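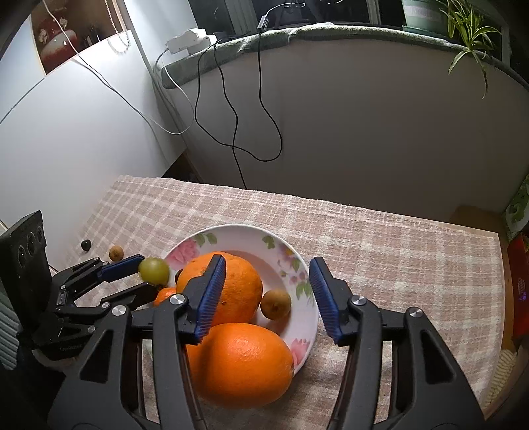 The fruit plate, evening shift. Both grippers reporting for duty.

I have now made four versions of the budget for this hobby, and the only thing they have in common is that every one of them was wrong by the price of a decent bicycle.

For anyone who came here for the sourdough posts: I collect demonstrations with hand-held grippers. You hold the thing, you pick up an orange, it records how you picked up the orange, and later a robot arm is supposed to profit from your wisdom. I don't own the robot arm. The robot arm is what the budget is for.

Version one, written last September on the back of a water bill, said "arm" and then a number, and the number was 2,771 dollars. That was the list price of the small Drevow, which has a reach of slightly less than I'd like and a payload of one (1) ambitious grapefruit. I looked at that figure for a month as if it were the whole cost. It was a lovely month.

Then I asked Ajith Ramasamy, who has bought two arms with somebody else's money and so has learned a great deal. He wrote back with one line: "What are you bolting it to?"

I was bolting it to the table, obviously. The table has a checked cloth on it and was made for people to eat soup at. Ajith asked me to lean on one corner and watch the far one. I leaned. We moved on to version two.

Version two had a bench in it. Golcombe sells a steel frame with a slotted top for 977 dollars, and I want it on record that I tried hard to find a cheaper one. I found several. One had a review that just said "wobbles." The Golcombe also has to be delivered to the curb, and I live up a flight of stairs with a turn in it, so there's a line in version two called "pizza for people who lift." I put forty dollars against that. My brother-in-law alone is forty dollars.

Version three was the cables. I'd like to say a little about cables, as they've taken over my windowsill and I may as well get a post out of them. Each gadget I bring into this room arrives with a cable that is either too short to reach anything or long enough to tow a car, and then it wants its own power adapter. An adapter is never in anyone's quote. The quote says "controller." It does not say "and a white plastic lump that will cover the outlet next to it." I've started adding a flat amount to every purchase for lumps and strings, and it's the only line in the spreadsheet that has ever come out right.

The spider plant shares that sill and seems to be taking the whole thing better than I am.

Version four is where I'm supposed to be grown up about it, so let me be grown up.

First question: do I need the arm yet? The grippers work without it. The whole point of the hand-held kind is that you can do the slow, boring part (the picking, the putting down, the picking up of the same thing again slightly to the left) with your own arm, which you've already paid for. My own arm gets tired around nine at night, but it has excellent reach and came with the house.

Second question: what am I really spending on now? I went back through the receipts, which I keep in a shoebox under a second, emptier shoebox. Fruit is a bigger line than I expected. Oranges are fine, they last, they have a good grippy peel, and they're big enough that both fingers know where they are. The small stuff is the expensive part. Small round things roll off the plate, then off the cloth, then under the radiator, and I'm buying more of them by the weekend. I had thirty-one dollars down for "produce, misc." and went past it before the second week. On the plus side I've never had so much vitamin C.

Finger pads are the other one. I have the blue ribbed ones on now and I like them a lot. Nair sells them in packs of 3, a number chosen by someone who has never looked at a gripper. Two fingers. Two grippers. You buy two packs, you have two left over, and you feel rich until you drop one behind the table.

Third question, and this is the one Ajith made me write down: what happens in month four? He says anybody can plan the purchase, and the part people skip is the stretch when something comes loose and the replacement ships from far away. So version four has a repairs line. I set it at ten percent of the arm. He laughed at me in text form, which takes effort. It's now fifteen.

Then there's the software. Prelon does the thing where the recordings get lined up and checked, and there's a free plan and a paid plan. The difference between them is, as far as I can tell, how long you're willing to watch a progress bar. I'm staying on free. I have a book.

So here's where the plan stands. Bench first, because I'd want a bench anyway and it will hold up a lamp and a cup of tea perfectly well until it has something better to do. Arm after that, if the number on the Drevow page hasn't moved, and if it has, then arm later. A second hub, because the little gray-white hub-looking thing on the sill is carrying more responsibility than I'd give a teenager. More pads. A tray with a lip on it for anything smaller than a walnut, which costs four dollars at the thrift store and should pay for itself in grapes.

I did price a used arm, before anybody writes in. It was about half the cost of a new one and the seller described it as "mostly quiet." I asked for a video. He sent me a photo.

My wife has seen version four and made one edit. She changed the heading on the column from "Investment" to "Money." She'd also like the flowered plate back by the holidays, so I've added a plate.

If any of you have put a Golcombe frame on an upper floor, please tell me in the comments what it did to the ceiling underneath. I've got until the end of the month to use the discount code, and the people downstairs have just painted.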